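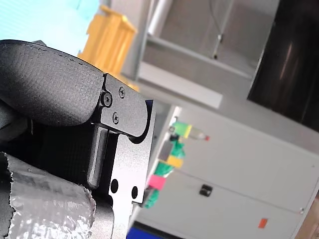

Stovport Reading Rooms: where we are as of August 27, 2022

Hi Shireen,

You asked for something short this time, so I'll try! The grant from the Tshabalala fund was 4,000 and we've spent 2,360 of it. Most of that went on shelving and the first big book order, and the rest paid for the bus that brings the Bondotau kids over after school.

Books

We now have 200 new titles on the shelves, all covered and stamped. Karabo did nearly all the covering herself (she has a way of doing the corners that I still can't copy). The picture books go out fastest. The chapter books are slower, and I think I ordered too many long ones – my mistake, and the next order will lean toward shorter books with bigger print.

Reading groups

We started in May with two groups and we're up to 5. Taha runs the one for older boys, which I was nervous about, but they've asked for a second session each week and I'd love to say yes. Fatima's group for parents is still small. The evening time doesn't suit people who work shifts, so she's going to try mornings after the school break.

What went wrong

The Cellis lending software took us far longer to set up than I'd planned. Gert finally got the overdue notices working, but we lost a few weeks of records from before that and I've had to piece them together from paper slips. I'm still missing some.

What's next

The second book order, a rug for the little ones' corner, and the bus through the end of the year. Could we move what's left of the printing money over to the bus? Fuel has gone up and we hardly print anything. Let me know and I'll send a new budget sheet.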